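Dindard Coat and Knitwear Bank
Progress report to the Arton Fund
March 2, 2024

Period covered

This report covers the second half of the grant, which pays for the rent on the Villalobos Street unit, one part-time coordinator and the mending supplies. The first half was covered in our earlier report and we have not repeated the figures here.

Clothing handed out

We gave out 2762 items of warm clothing in the period. Most were adult coats and sweaters. Children's sizes went out as fast as they came in, and for several weeks we had no children's coats at all in the middle sizes. We have asked the schools on our list to run their spring collection earlier, at the start of April, so that we can sort over the summer and open in the fall with stock on the rails.

Men's large and extra large remain the hardest sizes to find. We bought a small number of new fleeces in those sizes from the purchase line in the budget. This was within the amount agreed.

Referrals

Eleven organizations now refer people to us. Two of these are new, the health center on Covis Road and the adult learning center. One church group stopped referring when its own clothes closet opened. We still pass each other stock when one of us is short.

People can also come without a referral on Tuesday afternoons. We were unsure about this when we started it, and the first few sessions were crowded. Moving the start time back by an hour helped, because the school run was over and the sorting table could be cleared first. We plan to keep the open session.

Mending

The mending group meets in the back of the unit and has seven regular members. They replace buttons and zippers, close seams and darn knitwear. Before the grant, anything with a missing button went to the rag merchant. Now it goes in the mending bins, and most of it comes back to the rails.

Knitwear takes the longest. Pulled threads and small holes are simple enough, but cuffs and hems that have lost their shape often need to be picked up and knitted again, and matching the yarn is slow. We have started keeping unrepairable sweaters for their wool. Moth damage was a problem in November. We now bag and freeze all donated wool before it goes on a shelf. The chest freezer was donated, and the running cost is in the utilities line.

One of the sewing machines needed a new motor. The repair was cheaper than replacement and was done in a week.

The building

The roof leak over the storage racks was fixed by the landlord after a long delay. We lost two boxes of scarves and had to wash a good deal more. The racks have been moved to the inside wall. The landlord has also agreed in writing to service the heater before next winter.

The lease on Villalobos Street runs for another year. The landlord has told us the rent will go up at renewal but has not given a figure. We will write to you when we have it.

Staffing

The coordinator post is filled and the hours are unchanged. We had planned to train a second person to cover absences, and this has not been done. In January the unit was closed for seven days when the coordinator was ill. We know this is a weak point. A cover rota is being drawn up and should be working by the end of April.

Spending

Spending is in line with the budget except for two lines. Laundry is over, on account of the leak. Travel is under, as more donors dropped off their own bags and we made fewer van trips. We ask your permission to move the unspent travel money to laundry. The full table was sent to your office with the receipts.

What we plan next

We will sort and store winter stock through the summer, set up the cover rota, and begin a simple size count at the door so that our appeals ask for what is short. We would also like to talk with you about a small sum for shelving. The present shelves came with the unit and several of them sag.

Red cardigans and sweaters are always asked for in December, and we will hold some back for then.
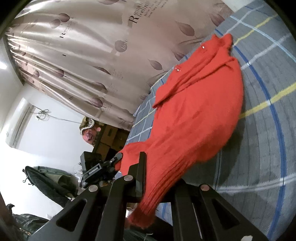 Halina Sobczak replied that the travel money could be moved to laundry, that she would want the cover rota in writing before the next payment, and that the shelving request should come as a separate letter with two quotes attached.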